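Okay, a thread on washing your own car in an apartment parking lot, after two years of doing it badly. Long one, sorry. 1/

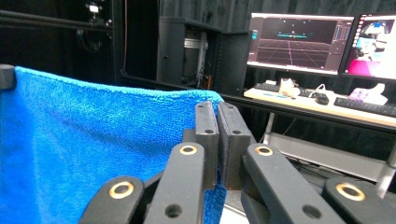 2/ I moved to Huvdale in May and the building has one outdoor spigot, way over by the dumpsters. No hose allowed past the yellow line. So everything I know now is bucket washing, and most of it I learned by ruining the paint on a 229-dollar hood respray. Go buy microfiber first. A bright blue one with loops you can see, a bit fuzzy, like the one up top, is what I mean when I say "drying towel" for the rest of this thread. The flat smooth kind is for windows.

3/ The car is a Velton hatchback, dark gray, 67 thousand miles when I bought it off Selvaraj Sheikh at work. He had never waxed it. He told me this like it was a selling point.

4/ Rinseless wash is the way to go if you're short on water. One bucket, a capful of the stuff, a pile of small towels. You fold a towel in quarters, wipe one panel, flip to a clean side, keep going. Dirty towels go in a bag and NOT back in the bucket. I did that for a whole summer and basically sanded my own doors.

5/ If the car is really muddy, skip this and go pay for the self-serve bay. The one on Dinsa Road is fine. Don't use the foam brush, the guy before you did his wheels with it.

6/ Order I go in: roof, glass, hood, trunk, top half of the doors, then bottom half, then bumpers. Wheels get their own bucket and their own ratty towels. I wrote WHEELS on those in laundry marker after an incident.

7/ Shade matters way more than I thought! My spot gets sun from ten until about 2, and anything I wash in that window dries with spots all over it. Now I go out at seven with coffee and the only person up is Tharushi Weerasinghe walking her beagle. She has opinions on my hubcaps.

8/ Drying. Lay the big towel flat on the panel and drag it toward you, light hands, no scrubbing. Shake it out between panels. If you drop it on the ground it's done for the day, I don't care how clean the asphalt looks. Ask me about the one piece of grit that went down the entire passenger side.

9/ Washing the towels: warm water, plain liquid detergent, no fabric softener, no dryer sheets, low heat or a line. Softener coats the fibers and then they just push water around. And keep them away from cotton or you'll be picking lint off your roof – been there.

10/ Bugs on the front bumper: soak a towel, lay it on the bumper, go do something else for five minutes. They wipe right off. I used to go at them with a kitchen sponge, green side. I know. I KNOW.

11/ Wax. I tried the Civer spray because it was on the end of the aisle and it's okay? Goes on easy, streaks if you use too much, and I always use too much. Two sprays a panel, then buff. The paste stuff lasts longer, but my shoulder gives out around the trunk.

12/ Somebody asked about clay bars. I've done it once. It took a whole Sunday and the paint felt like glass afterward, so yes, but once a year is plenty for me.

13/ Interior is a whole other thread. Short version: vacuum first, wipe second, and take the floor mats OUT of the car, don't vacuum around your own feet like I did.

14/ Oh and empty the bucket down the drain by the laundry room, not in the flower bed. The super left a note about that one and it had my unit number on it, 618, underlined twice.

15/ Questions welcome, except about the hood.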